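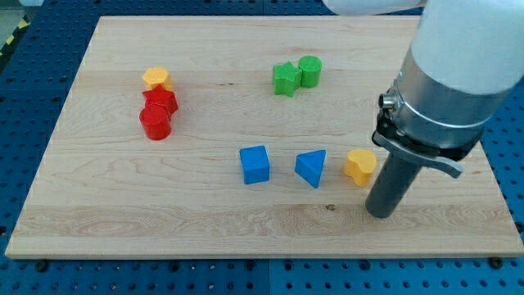
Guides > Tracking a bill > Section 3: Checking a vote count

Contents Previous Next Glossary

Last updated: June

3. Checking a vote count before you publish it

Ploltgate lets you keep a running tally of how members say they will vote. It will show you a tidy bar and a forecast. Treat the forecast with suspicion. It knows what you typed in and nothing else.

3.1 Open the bill from the Tracker page and choose Positions. Every member starts as Undeclared.

3.2 For each member, enter the source before the position. A recorded statement or a signed letter will do. "Sources close to" will not, however good the paper.

3.3 Pick one of the positions: For, Against, Leaning or Undeclared. "Serious concerns" is Leaning at most. Members have had serious concerns about all sorts of things they went on to vote for.

Note: Leaning members are left out of the tally by default. Older copies put them in at half a vote each, and if you have brought files across from Lurik they may still be counted that way. Check under Settings > Weights.

3.4 If a member wants changes to the bill, put the change in the Conditions box and leave the position alone. An amendment that wins over 3 members on one side may lose you others, and the program will not warn you.

3.5 Ask a second person to open each source and confirm it. Firdevs Kozan found 11 wrong entries in our housing bill file, 8 of them copied from a party press release that gave no names at all.

3.6 Press Recount. Note the time shown beside the total, such as 4.15 pm, and publish it with the figure.

Caution: Recount overwrites the last total. Export first if you want to keep it.

Caution: do not use the Likely Outcome button within 2 hours of a vote. The makers say it learns from past divisions – we have yet to see it beat a phone call to the whips' office.

3.7 After the vote, enter the real result under Outcome, including absences. Do this even when your count was badly out.

Corrections to this section go to Iestyn Gronow or Myfanwy Price.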